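부엌에서 눈대중을 그만두고 나서 생긴 일들 (계량, 소분, 보관 요령 모음)

지난번에 식초 희석 비율 글을 올렸더니 계량 도구는 뭘 쓰느냐, 소분은 어떻게 하느냐 하는 댓글이 꽤 달렸어요. 하나하나 답을 달다가 너무 길어져서 그냥 글로 씁니다. 저는 원래 뭐든 대충 붓는 사람이었거든요. 간장도 두 바퀴, 세제도 두 바퀴, 올리브유는 기분대로! 그러다 같은 레시피로 만든 장조림이 한 번은 소금 덩어리, 한 번은 맹탕이 되는 걸 겪고서 조금씩 바꿨습니다. 순서는 없어요. 생각나는 대로 적으니까 필요한 데만 골라 보세요.

숟가락부터 재보세요

집에 있는 밥숟가락은 집집마다 크기가 달라요. 레시피에 나오는 1큰술은 15ml인데, 우리 집 밥숟가락에 물을 가득 떠서 재보니 12ml가 나오더라고요. 그러니까 다섯 숟가락을 넣으라는 레시피를 보면 저는 한 숟가락을 더 넣어야 얼추 맞는 거예요. 그동안 왜 제 양념장만 늘 싱거운지 몰랐는데 범인이 숟가락이었습니다.

재는 방법은 쉬워요. 주방저울에 컵을 올리고 영점을 맞춘 다음 물을 한 숟가락 붓습니다. 물은 1g이 1ml라고 보면 되니까 숫자를 그대로 읽으면 돼요. 한 번만 재면 오차가 크니까 열 번 붓고 10으로 나누세요. 저는 그 숫자를 마스킹테이프에 적어 수저통 안쪽에 붙여놨어요. 국그릇, 머그컵, 자주 쓰는 국자도 이참에 다 재두면 편합니다. 제가 맨날 쓰는 머그는 찰랑찰랑하게 채우면 243ml예요. 라면 물 맞출 때 두 컵하고 조금 더, 이제는 몸이 기억해요.

가루는 숟가락으로 재면 사람마다 달라집니다. 밀가루를 꾹 눌러 푸는 사람과 살살 떠 담는 사람 차이가 꽤 커요. 빵이나 과자처럼 비율이 중요한 건 무조건 저울로 가세요. 찌개에 넣는 고춧가루 정도는 뭐, 숟가락으로 충분하고요.

저울은 비싼 거 필요 없어요

제 저울은 Pedine이라는 데서 나온 납작한 건데 5년째 쓰고 있어요. 딱 두 가지만 봤습니다. 1g 단위로 읽히는지, 그리고 큰 볼을 올려도 숫자판이 안 가려지는지요. 두 번째가 은근히 중요해요! 스텐 볼을 올려놓고 고개를 옆으로 꺾어 숫자를 읽다 보면 목이 먼저 나갑니다.

저울이 왔다 갔다 한다 싶으면 바닥부터 확인해 보세요. 행주 위나 실리콘 매트 위에 올려두고 재면 숫자가 흔들려요. 단단하고 평평한 상판에 바로 놓고, 전자레인지나 인덕션 바로 옆은 피하는 게 좋습니다. 확인하고 싶으면 안 뜯은 500ml 생수병보다는 동전을 쓰세요. 생수는 병 무게가 끼어드니까요. 요즘 100원짜리 동전은 하나에 5.42g이라 열 개를 올리면 54g 언저리가 나와야 해요.

끈적한 건 그릇째 빼기

꿀, 물엿, 고추장을 숟가락으로 재면 반은 숟가락에 남잖아요. 저는 거꾸로 잽니다. 꿀병을 저울에 올리고 영점을 맞춘 다음, 병을 들어서 냄비에 짜고 다시 올려요. 마이너스 30g이라고 뜨면 30g이 나간 거죠. 설거지거리도 안 생기고 정확해서 주변에 제일 많이 퍼뜨린 방법이에요.

꼭 숟가락을 써야 하면 식용유를 먼저 재고 그 숟가락으로 꿀을 뜨세요. 쏙 미끄러져 내려옵니다. 식용유가 안 들어가는 요리면 뜨거운 물에 한 번 담갔다가 물기를 털고 쓰고요. 물엿은 겨울에 특히 안 나오는데, 병을 따뜻한 물에 10분쯤 세워두면 훨씬 고분고분해져요. 전자레인지는 권하지 않습니다. 저 예전에 뚜껑째 돌렸다가 병이 찌그러진 적 있어요.

소분은 사온 날 바로

다진 마늘, 대파, 고기, 이 셋은 냉장고에 들어가기 전에 나눠야 해요. 일단 들어가면 안 꺼내게 됩니다(저만 그런가요).

다진 마늘은 지퍼백에 얇게 펴서 젓가락으로 눌러 바둑판 금을 내고 얼려요. 한 칸이 한 숟가락이 되게 금을 내면 똑 부러뜨려 쓰기 좋습니다. 얼음틀도 써봤는데 틀에 마늘 냄새가 배어서 그 뒤로 얼음은 못 얼렸어요. 틀을 쓰실 분은 마늘 전용으로 하나 정해두세요.

대파는 씻은 다음 물기가 관건이에요. 채반에 세워서 한 시간은 두고, 키친타월로 한 번 더 닦고, 그다음에 썰어서 얼립니다. 얼리고 두세 시간 뒤에 통을 한 번 흔들어 주세요. 그러면 덩어리로 안 붙어요. 흰 부분과 초록 부분은 통을 따로 쓰는 편이 좋아요. 흰 쪽은 볶음이나 육수에, 초록 쪽은 국 마지막에 들어가니까요.

고기는 한 끼 양으로 납작하게. 동그랗게 뭉쳐 얼리면 겉은 녹았는데 속은 돌덩이예요. 두께를 1cm쯤으로 펴두면 냉장실에서 반나절이면 녹습니다. 불고기감은 사이에 종이호일을 끼우면 한 장씩 떨어지고, 국거리는 핏물을 닦아서 넣으면 잡내가 덜해요.

육수는 진하게 뽑아서 작게 얼려요. 멸치와 다시마로 평소보다 물을 반만 잡고 끓여 식힌 다음 실리콘 틀에 나눠 담습니다. 쓸 때 물을 타면 되니까 냉동실 자리를 반만 차지해요. 다시마는 물이 끓기 시작하면 건지고 멸치는 10분 더 두는데, 그보다 오래 끓이면 저는 쓴맛이 나더라고요.

라벨은 날짜보다 내용이 먼저

냉동실에서 정체불명의 갈색 덩어리가 나온 경험, 다들 있으시죠? 저는 그게 미트소스인 줄 알고 녹였는데 팥이었어요. 파스타 면은 이미 삶고 있었고요.

마스킹테이프에 유성펜이면 충분해요. 다만 얼어 있는 통에는 안 붙으니까 담기 전, 통이 마른 상태일 때 먼저 붙이세요. 내용을 크게 쓰고, 날짜를 작게 쓰고, 몇 인분인지까지 적으면 끝. 저는 뚜껑이 아니라 몸통에 붙입니다. 뚜껑은 설거지하다 보면 서로 바뀌거든요. 서랍식 냉동실을 쓰시는 분들은 위에서 내려다보니까 뚜껑이 낫겠네요.

통은 모양을 통일하는 게 제일 큰 절약이었어요. 제가 쓰는 건 Dorar 사각통 두 가지 크기인데, 작은 것 두 개가 큰 것 하나 위에 딱 올라가요. 꼭 그 제품일 필요는 없고, 뚜껑이 서로 호환되는지만 꼭 보세요. 뚜껑 짝 찾는 시간, 그거 일 년 모으면 김장도 합니다.

세제도 재서 쓰면 오래 가요

빨래 세제를 많이 넣는다고 더 깨끗해지진 않더라고요. 오히려 수건이 뻣뻣해지고 세제통에 찌꺼기가 껴요. 뚜껑 안쪽에 눈금이 있어도 투명한 뚜껑에 투명한 눈금이라 안 보이는 제품이 많죠. 저는 늘 쓰는 양에 유성펜으로 선을 그었어요. 바깥쪽에 그으면 지워지지도 않고 잘 보입니다.

주방세제는 펌프통에 넣고, 펌프 목에 고무줄을 감아두세요. 고무줄을 감은 만큼 덜 눌려서 한 번에 나오는 양이 줄어요. 두 번 감으니 저한테는 딱 맞았습니다. 손 세정제 펌프에도 똑같이 하면 되는데, 아이들 있는 집이면 효과가 더 클 거예요.

구연산은 물 500ml에 두 작은술을 넣어 분무기에 담아두고 수전 물때에 씁니다. 뿌리고 키친타월을 감아 30분 뒀다가 헹구면 반짝반짝해요. 단, 락스와는 절대로 같이 쓰지 마세요. 이건 요령이 아니라 안전 문제예요. 같은 날 같은 자리에서 이어 쓰는 것도 하지 마시고, 분무기도 라벨을 붙여 따로 두세요. 대리석 상판에는 구연산을 뿌리면 안 됩니다. 표면이 상해요.

섞은 세정액은 조금씩만 만드세요. 한 병 가득 만들어두면 꼭 남고, 남은 걸 언제 만들었는지 기억이 안 나요.

기름병과 양념병

기름병은 주둥이가 문제예요. 아무리 닦아도 흘러내려서 바닥에 동그란 자국이 남죠. 저는 키친타월을 세 겹으로 접어 병목에 감고 고무줄로 묶어놨어요. 보기엔 좀 그렇지만 흐르는 걸 다 잡아줍니다. 지저분해지면 그 키친타월로 프라이팬 한 번 닦고 버려요. 병 밑에는 작은 접시를 받치면 좋고요.

들기름은 무조건 냉장, 참기름은 그늘진 상온에 둡니다. 큰 병으로 샀다면 작은 병에 덜어 쓰고 큰 병은 되도록 열지 마세요. 덜어 쓰는 병은 새로 채우기 전에 꼭 씻어서 바싹 말려야 해요. 남은 기름 위에 새 기름을 부으면 새 기름까지 금방 찌든 냄새가 나요. 좁은 병 속은 쌀알 한 숟가락에 세제 한 방울, 따뜻한 물 조금 넣고 흔들면 구석까지 닦입니다. 말릴 때는 젓가락을 꽂아 비스듬히 거꾸로 세워두면 공기가 통해서 빨리 말라요.

소금이 굳으면 볶은 쌀 몇 알, 설탕이 굳으면 식빵 조각. 이 두 가지는 엄마한테 배운 건데 아직도 이만한 게 없어요. 설탕 통에 식빵을 하룻밤 넣어뒀다가 아침에 빼면 되고, 며칠씩 두면 곰팡이가 생길 수 있으니 잊지 마세요.

작은 양은 세우고, 매달고, 따로 두기

5ml보다 적은 양은 부엌저울로도 애매해요. 바닐라 익스트랙이나 식용색소, 화분에 주는 액체비료 같은 것들이요. 저는 약국에서 파는 바늘 없는 투약용 주사기를 씁니다. 눈금을 읽을 때는 눈높이를 액체 면에 맞추고, 오목하게 내려간 가운데를 읽으면 돼요. 위에서 내려다보면 늘 실제와 다르게 읽힙니다. 컵 눈금도 마찬가지라 저는 컵을 들지 않고 제가 무릎을 굽혀요.

점성이 있는 건 천천히 빨아올리고, 기포가 들어가면 다시 뱉고 한 번 더. 쓰고 나면 미지근한 물을 서너 번 빨아들였다 내보내서 씻고, 밀대를 빼서 따로 말리세요. 조립한 채로 두면 안쪽 물기가 안 말라요. 음식용과 비료용은 당연히 따로 쓰고, 비료용에는 빨간 테이프를 감아뒀어요.

이런 길쭉한 도구는 서랍에 눕혀두면 끝이 닿고 굴러다니고, 결국 다시 씻게 되잖아요. 끝을 아래로 해서 걸어두면 자리도 안 차지하고 물기도 아래로 빠져요. 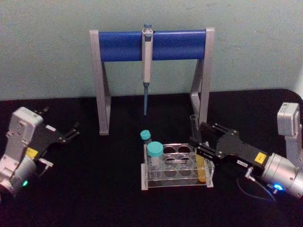 파란 가로대에 피펫 하나를 걸어둔 스탠드. 길쭉한 계량 도구는 이렇게 끝이 아래로 가게 매달아 두면 좋아요.

집에서는 저렇게까지 갖출 것 없이 컵걸이나 S자 고리로 충분합니다. 저는 Takberg에서 산 조그만 수건봉을 싱크대 옆 벽에 붙이고 고리를 걸었어요. 거기에 투약용 주사기, 깔때기, 계량스푼, 병솔이 나란히 걸려 있습니다. 접착식 봉을 붙일 때는 벽을 알코올로 닦고 완전히 말린 다음 붙이고, 하루는 아무것도 걸지 마세요. 저는 성질이 급해서 바로 걸었다가 새벽에 와장창 소리에 깼어요. 두 번째는 하루 기다렸고 지금까지 멀쩡합니다.

구멍이 없는 도구는 손잡이 끝에 고무줄을 한 번 묶어 고리를 만들면 걸려요. 계량스푼은 링에 묶인 채로 팔잖아요? 저는 링을 빼버렸어요. 하나 쓰면 네 개를 다 씻어야 하는 게 너무 싫어서요. 대신 따로따로 걸어두고, 고리 위에 크기를 적어놨습니다.

깔때기가 없을 때는 종이호일을 고깔로 말아 쓰면 되고, 가루를 옮길 땐 지퍼백 한쪽 모서리를 잘라 쓰면 더 편해요. 후추통 채울 때 이거 진짜 좋습니다! 주변에 안 쏟으려면 큰 쟁반을 깔고 하세요. 쏟아도 쟁반째 다시 부으면 되니까요.

자주 물어보시는 것들 몇 가지 더

계량컵은 유리냐 플라스틱이냐 하는 질문이 많았는데, 저는 유리로 하나, 가벼운 걸로 하나 씁니다. 뜨거운 육수는 유리, 쌀은 가벼운 것. 인쇄 눈금은 수세미로 박박 닦으면 지워지니까 바깥은 부드러운 면으로만 닦으세요. 제 Arai 계량컵은 눈금이 반쯤 날아가서, 물을 저울로 재가며 유성펜으로 다시 그려 쓰고 있어요.

쌀컵을 잃어버렸다면 180ml짜리 컵을 찾으면 돼요. 종이컵은 가득 채우면 그쯤 되는 것도 있고 좀 큰 것도 있으니 한 번 재보고 쓰세요.

레시피를 반으로 줄일 때 간도 딱 반으로 줄이면 졸아드는 속도가 달라서 짜질 수 있어요. 저는 간장이나 소금은 반보다 살짝 적게 넣고 마지막에 맛을 보면서 채웁니다. 물은 반보다 조금 넉넉하게 잡고요. 계란 반 개가 필요하면 풀어서 무게를 재고 절반만 붓고, 남은 건 그날 저녁 부침에 넣어버려요.

행주 삶기는 따로 글을 쓸게요. 과탄산소다 양을 물어보신 분이 계셨는데 제가 지금 두 가지 비율로 비교해 보는 중이에요. 그리고 식초 글에서 제가 비율을 거꾸로 적은 줄이 하나 있었는데 알려주신 덕분에 고쳤습니다. 물 3에 식초 1이 맞아요!

2025년 9월 29일에 고쳐 씀. 들기름 보관 부분과 접착식 봉 이야기를 보탰어요.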